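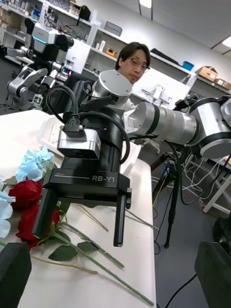

Festach Display Hire, Hurkstead branch
Artificial flower stock – table check before repacking
June 2018

1. Table surface clean and clear of grit. OK
Comment: wipe along the joint between the two panels as well. Dust collects there and marks pale petals.

2. Floor under and beside the table free of dropped leaves. OK
Comment: dark green leaves are hard to see on the gray floor. Sweep before lifting any crates.

3. Rose heads firm on their stems. OK
Comment: hold the stem just under the head and turn gently. Do not pull on the petals.
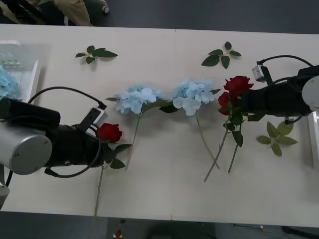

4. Cut stem ends checked for bare wire. ACTION
Comment: long stems are the worst for this. Tape any sharp end, and keep stems back from the table edge where they can catch a sleeve – we had one scratch in December.

5. Loose leaves matched to stems or bagged. OK
Comment: bags go in the Zedico box, top shelf.

6. Blue blooms checked for fading. OK
Comment: compare with the Hettiarachchi color card, not with each other. 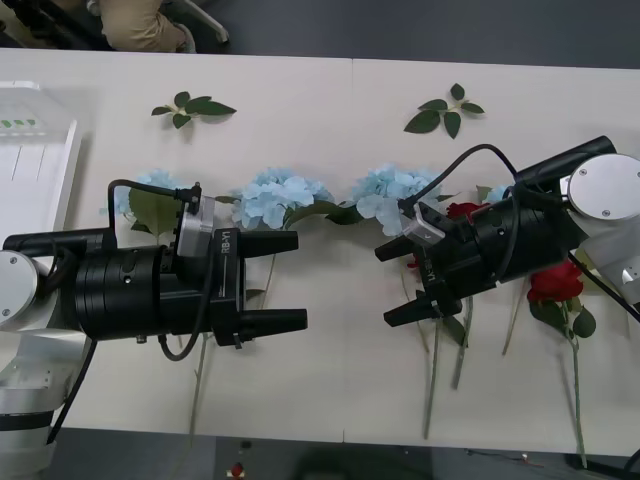
Item 6: blue blossoms laid flat on the table.

7. Flame treatment label on every carton. ACTION
Comment: label missing on carton 526. Hold it back until replaced.

8. Cartons packed to 40 stems at most. OK
Comment: roses on the bottom, hydrangeas on top.

Next check due before the winter orders go out.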